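婚礼场地安全检查表(附我的碎碎念)

场地:Bruddale 宴会厅
检查日:1月9日,星期二
婚期:二月

大家好呀,我又来更新备婚进度了!上次说过要自己去场地走一遍,场地经理 Gregor MacAulay 陪我看了一上午,脾气好得不得了。表格是照着 Danton 婚礼统筹给的模板改的,备注全是我自己写的,啰嗦请见谅。

1. 安全出口:通过
两扇门都能从里面推开,灯牌也亮着。不过花艺师 Nesska 原本想在侧门口立一座花拱门,被我否了,挪到签到台后面去,拍照还更好看呢。

2. 容纳人数:通过
大厅核定 200 人,我们请帖发了 50 份,连家属带小朋友都坐得下。

3. 椅子:待整改
送来的竹节椅里有一把腿是晃的,能用的剩 49 把。Gregor 当场贴了条子,答应下周换掉。(我妈非要坐上去试试,吓死我了。)

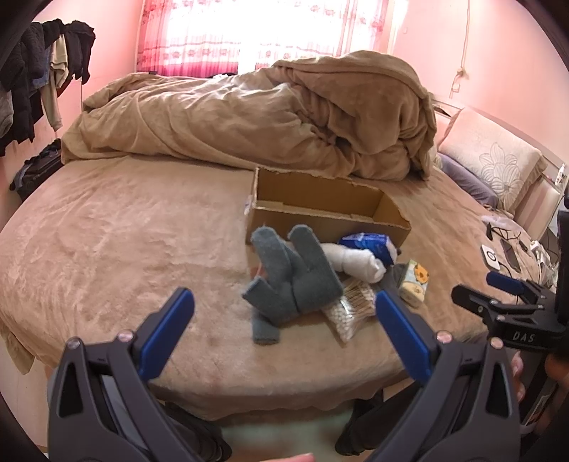

4. 蜡烛:有条件通过
桌上只能用带玻璃罩的,罩口要高过火苗。长桌那排干花离烛台太近,我让 Nesska 往两边挪开一点。仪式区一律用电子蜡烛,这条没得商量。

5. 电线和灯串:待整改
舞池边那根延长线横在过道上,我穿平底鞋都绊了一下,婚纱拖尾就更别提了!得贴地胶,最好绕墙走。

6. 楼梯:通过
扶手很稳,台阶有防滑条。我的 Christodoulou 头纱特别长,下楼那段伴娘得帮忙提着,已经在群里喊过她们了。
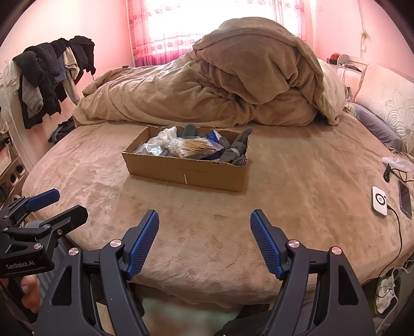
7. 新娘休息室(401 室):基本通过
烟感有,灭火器在门后,压力指针在绿区。挂烫机别和卷发棒插同一个插座,化妆师那边我再叮嘱一遍。窗户锁有点紧,记下了。

8. 急救箱:未通过
创可贴倒是一大盒,消毒湿巾过期了。我自己会另外带一包,别针、止痛药、鞋跟贴也都塞进去。

复查时间等 Gregor 回信,第 3、5、8 项改好了我再来勾。有在这家办过的姐妹,麻烦留言告诉我停车场晚上亮不亮,那天忘了看!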